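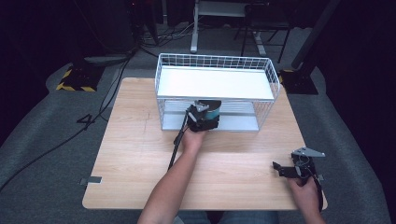 Where does a small wire rack earn its place in a room?

"On the table, for things you reach for every day," says the owner of Cluritz, a two-person storage shop in Sekudholm. She prefers two levels with a gap between, so that short cylinders can stand under the upper shelf and the top stays free for flat things.

She has sold racks for 14 years and still tells customers to measure the gap first – most of them measure only the width.

She is just as firm about the table. "Pale wood shows every crumb, and I like that. You wipe it when it needs wiping."
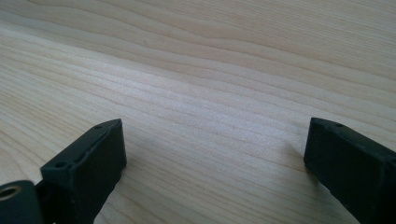
"I go along the grain with a damp cloth, then a dry one. No polish." Polish, she says, leaves patches that catch the light. The rack goes back last, toward the far side, and the front half is kept for work.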